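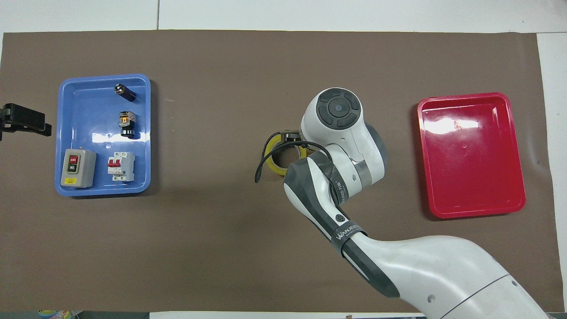

Blue tray: relay, push-button box, miniature breaker and the small cylinder. Red tray is empty so far.

Sorting a mixed lot of control panel parts - what goes with what?

Posted in Workshop & Electrical by Gönül Öztürkmen
Viewed 1,723 times

I bought a job lot of used control parts in December and I am working through it a tray at a time on a brown bench mat. The plan is blue tray for parts not yet checked, red tray for parts that have been checked and can go into a labeled drawer. The lot came out of a shop that closed and has no paperwork beyond a packing slip numbered 794.

The batch in the blue tray is one relay with a clear top on a round black base, one gray switch box with a red button over a black button, one miniature circuit breaker with a red toggle, and a small black cylinder with a silver metal end. The first three I can name. The cylinder I can't. It has no mark that I can read without a magnifier.

What I want to know:

What order would you test these in, with a multimeter and a 24 V DC bench supply? I have no mains test gear and don't want to buy any.

Do you store by function (switching, protection, sensing) or by mounting type (rail, socket, panel)? I have drawers labeled Golov and Sedar from an older system, named after the cabinets they served, and would like to drop those names.

Is it worth keeping a used breaker at all?

I also mark checked parts with a bit of yellow tape and the month. If there is a reason not to put tape on any of these, say so.

BenchLeft

Start with the switch box. Meter on continuity, probes across one contact pair, press and release each button. A normally open contact should read open at rest and close on the press. A normally closed contact does the reverse. Do it ten times or so per button. If the reading jumps around while the button is held still, open the box and look at the contact blocks. They are often replaceable on their own.

Relay next. Find the coil voltage printed on the housing before connecting anything. If it is a 24 V DC coil, measure the coil resistance first, write it down, then energize it and check each contact set in both states. If it is an AC coil, stop at the resistance reading. A clear cover lets you watch the armature move, but movement does not prove the contacts are good, so meter them anyway. Pull the relay from its base if it is a plug-in type and check the pins for discoloration. The base should be checked separately for loose terminals.

For the breaker you can confirm continuity when on and open circuit when off. That is all a multimeter will tell you. It says nothing about whether it trips at the right current.

Store by mounting type. When you are building a panel you know what you have room for before you know anything else.

Avov

Disagree on storage. By function, then by voltage inside each drawer. I had everything by mounting type for years and kept ending up with 24 V and 230 V coils side by side - one wrong grab and you have a dead coil.

Would not keep the breaker. Scrap it or use it as a layout dummy.

M. Bilgin

On the breaker I agree with Avov. You have no record of how many faults it has interrupted, and the internal condition can't be seen from outside. If you keep it for laying out panels, write DUMMY on the front in permanent marker and keep it away from the good ones.

The cylinder could be several things: a proximity sensor, an indicator lamp body, a fuse holder, a capacitor, a connector. Look at the ends before you do anything else. A threaded barrel with a cable or a pin connector suggests a sensor. A cap that unscrews suggests a fuse holder, and then continuity end to end with a good fuse in it is the whole test. Don't put 24 V on it until you have a part number. Get the magnifier out and look along the side under a low lamp, where worn print sometimes shows up.

Tape is fine on the switch box as long as it does not cover the yellow label near the bottom. Keep it off the relay's clear cover, where the adhesive leaves a haze, and off any vent slots. For small parts I bag them and put the tape on the bag.

For the drawers, use 2 fields on the label, mounting type and coil or supply voltage. That covers both arguments above. The coil resistance can go on the bag with the month.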